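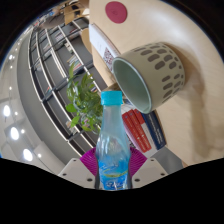

Notes for the lunchtime talk, 25/05/2026. Slides are with Kazuhiro. Don't read these out word for word, and keep the water jokes to one.

**Opening**

Start with the question Sayaka asked me in January: "How much am I meant to drink, then?" Let them shout out answers. Someone will say eight glasses. Ask how big the glass is. Wait.

Say plainly that I'm not a doctor. I'm someone who had to read the small print on a wellness contract and got annoyed. Anyone with kidney trouble, heart trouble or a particular instruction from their GP should follow that and ignore me.

**Slide 2: the target**

The Clurnis app gave everyone at the Minami office the same target, 3000 ml a day. Same number for Vivek, who cycles in, and for Orysia, who is a good deal smaller and sits next to the fan. I wrote and asked where it came from. The reply used the word "optimal" four times and gave no source.

Point to make: a round number should make you a bit suspicious. Bodies don't come in round numbers. What you need depends on your size, the weather, what you've eaten and whether you've been running up stairs.

Pause here for the soup point. Food has water in it. Soup, oranges, porridge, cucumber. The app had no button for soup. (Orysia logged hers as "other" for a week and was told off by a cartoon droplet.)

**Slide 3: the trial**

Go slowly, people glaze over at this one.

- Lolau ran the pilot: 100 staff, all of whom signed up because they wanted to
- No comparison group
- "Feeling more focused" was self-reported, on a form headed "Tell us how much better you feel"
- The headline says 100% of those who finished would recommend it. It doesn't say how many finished

Ask the room what's wrong with that last line. Somebody will get it. If they don't, move on, I'll come back to it at the end.

I should be fair. It may well be that some people felt better. Getting up to fill a glass is a break from the screen, and a break is nice. I'd want to see the breaks tested without the water before I paid for either.

**Slide 4: tea and coffee**

The old line was that tea "doesn't count" as it makes you lose more than you take in. For ordinary amounts, in people who are used to it, that's hard to back up. A 300 ml mug of tea is mostly water and the body treats it that way. I'd still like to know who first put "doesn't count" on a poster.

Don't get drawn into energy drinks. Shinji will try.

**Slide 5** 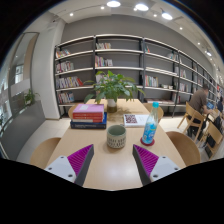 *Slide 5: mug and bottle on the long table. The bottle gets the coaster.*

Ask which one people would log. In my own straw poll nearly everyone logged the bottle and forgot the mug. If an app's figures rest on what people remember to type in, then what it's measuring is typing.

Also the container question. Bottles come with a volume on them and mugs mostly don't, so bottles look more serious. Same reason people trust kitchen scales over a handful.

**Slide 6: the Vilteo add-on**

Mineral drops, sold by monthly subscription. The leaflet says they help water "reach the cells faster". Faster than what? I asked that too. Still waiting.

Three questions for any leaflet, put them up large:

1. Compared with what?
2. Who was left out?
3. Who is selling it?

**Slide 7: so what do I do**

They'll want an answer, and the dull one is to drink when you're thirsty, have something with meals, and drink more when it's hot or you're working hard. Thirst can be less reliable in older people, so keep an eye on your mum in a heatwave. Very large amounts drunk quickly can be dangerous, so say that clearly and don't rush past it.

**Questions**

Likely ones: clear wee (no, it needn't be), headaches (could be lots of things), skin (seen plenty of adverts, very little else I'd trust).

If asked whether we should cancel the Clurnis contract: yes, in my view, but Vivek holds the budget and he'll be sitting at the front.

Spare slide on vitamin patches if there's time. Clicker needs a new battery.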